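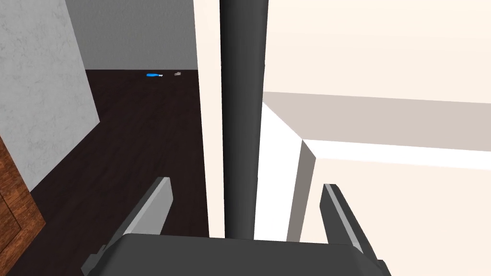
Le club de robotique du lycée Pelstead a terminé sa saison en juin 2026 avec un projet mené entièrement en simulation. Cinq élèves, encadrés par Fitriani Saragih, ont préparé un robot à deux bras pour le défi Condeo, réservé aux équipes scolaires. Le règlement prévoit un logement virtuel, des portes, des couloirs et un temps limité à 300 secondes par essai.

L'équipe a commencé par les déplacements. Alfie Mottram a écrit la partie navigation, Ngan-ling Lui celle des bras. Les passages étroits ont pris le plus de temps : avec les bras levés, le robot est plus large qu'on ne le croit, et la trajectoire doit en tenir compte avant d'entrer dans un couloir.

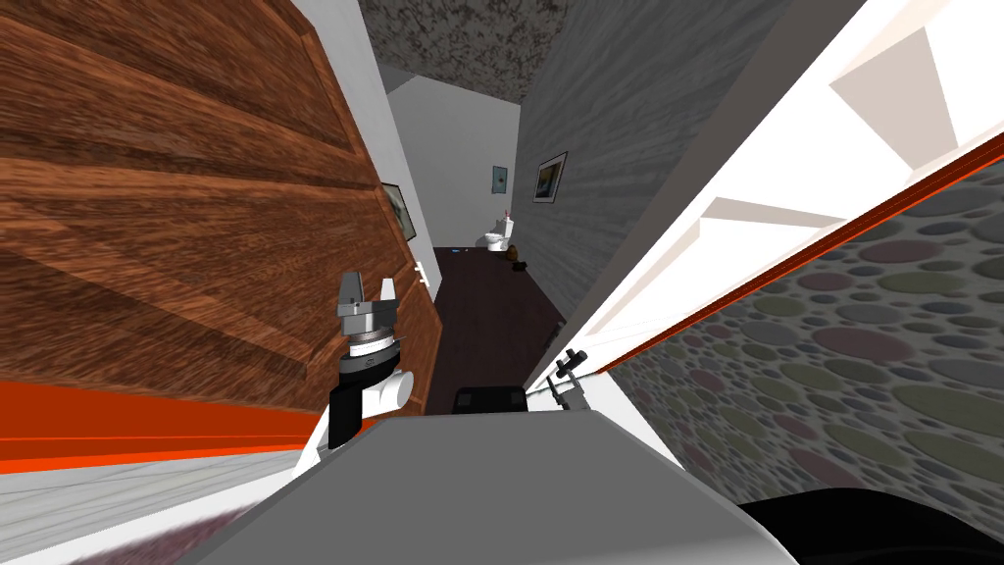

Le robot simulé entre deux portes, face au couloir qui mène aux toilettes.

Le club a lancé plus de 1 300 essais sur les ordinateurs de la salle d'informatique, souvent pendant la pause de midi. Les 96 derniers ont servi à régler l'approche des pinces. Endang Lubis a tenu le journal des échecs, que les élèves relisaient avant chaque modification du programme. Une bonne partie des erreurs venait d'une pince refermée trop tôt. 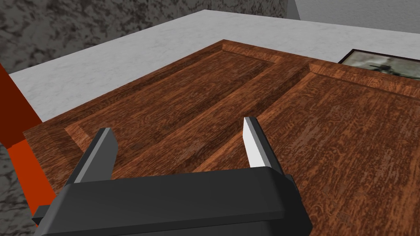

Pince ouverte au-dessus d'un panneau en bois, dans le simulateur.

Emiliano Zamudio, en terminale, a rédigé le rapport technique remis au jury. Il sera consultable au CDI avec le code commenté. Les résultats du défi seront publiés en août.

Le club reprendra à la rentrée, dans la même salle. Les élèves de seconde peuvent s'inscrire auprès de Mme Saragih, sans connaissances préalables en programmation.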